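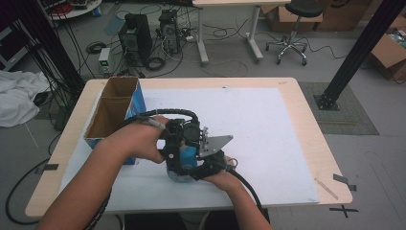

How long should one spend with a gripper before deciding whether to keep it?

At least two weeks of ordinary use, in my experience, and with the same objects on the first day as on the last. First impressions are mostly impressions of weight and grip shape, and both of those fade as the hands adjust.

Readers who have followed this blog since December will recall that I undertook to compare three hand-held grippers for tabletop work. The first two, the Domo and the Khosravi, were covered in earlier posts. The third, from Plekside, has now completed its two weeks, and I am in a position to report on all three together.

The purpose of the comparison was narrow. I wished to establish which of the three could be used for a full working session without discomfort, which closed most predictably on small items, and which required the least attention between sessions. Price was left out of account. So was appearance, although I am aware that some readers feel strongly on the matter.

Method

Each gripper was used for 70 picks per session, with one session in the morning and one in the afternoon. The objects were a bottle cap, a folded cotton napkin, a wooden spoon, a roll of tape and a short length of soft tubing. They were placed on a white surface and moved into a divided box. A pick was recorded as good if the object was lifted at the first attempt and released into the intended compartment. Anything else was recorded as a miss, including those occasions on which the object landed in the correct place by luck.

The white surface deserves a word. My earlier tests were conducted on bare wood, and the tracking camera had difficulty separating the spoon from the table. Covering most of the tabletop in white removed the difficulty at once. I should have done this before the Domo trial, and I have therefore repeated one Domo session so that the figures may fairly be set side by side.

Results

In the final session with each device, the Plekside recorded 66 good picks, the Khosravi 61 and the Domo 53. The Domo figure is the repeated one. Its misses were nearly all on the bottle cap, where the fingertips met slightly out of line and pushed the cap away. I attempted to correct this with a thin rubber pad on one finger. The pad came off on the second day, and I did not replace it.

The Khosravi has the best fingertips of the three. They are soft and a little rough, and they hold tubing without flattening it. The difficulty lies in the trigger, which has a long, empty stretch of travel before anything moves. One learns to hold it partly closed at all times, and by the end of the afternoon session the index finger is tired. Ruth Cuervo, who kindly ran four of the sessions on my behalf, reached the same conclusion before I had mentioned mine to her.

The Plekside is steady. It responds early in the pull and releases cleanly. I found that I worked best with one hand at the top of the body and the other lower down, which spreads the load across both wrists. Used with a single hand it becomes tiring within the hour. Those who need a free hand to steady the object should weigh this with some care.

Cables

I had not intended to write on this subject, but it took up more of my time than any other. On all three devices the cable influences the pick. If it hangs over the edge of the table, it pulls gently toward the floor, and the wrist makes a constant small correction. If it is looped upward, it swings. With the Plekside I settled on leaving enough slack that the hand could reach the far side of the box without any tension, and I checked this before every session. The number of misses fell the same day.

The manufacturers supply cables of differing lengths, and the Khosravi cable is in my view too short for a table of normal size.

Controller

All three were run through the same Drokach controller, which I have owned for some time. It performed without fault apart from one lost connection during the second Khosravi week, and that session was discarded and run again. I set the recording limit to 2000 samples per pick. This was more than required, and a lower setting would have saved a good deal of disk space. Files from the early sessions have been moved to a separate drive.

Recommendation

For two-handed work on small, firm objects, I recommend the Plekside. For soft objects, the Khosravi remains the better choice — provided that the user is willing to live with its trigger. I cannot at present recommend the Domo for anything as small as a bottle cap, although it handled the napkin and the spoon quite well.

I expect to continue with the Plekside over the coming weeks, beginning with a longer session of 90 picks and a heavier set of objects. Suggestions for the latter may be left in the comments. Glass will not be considered.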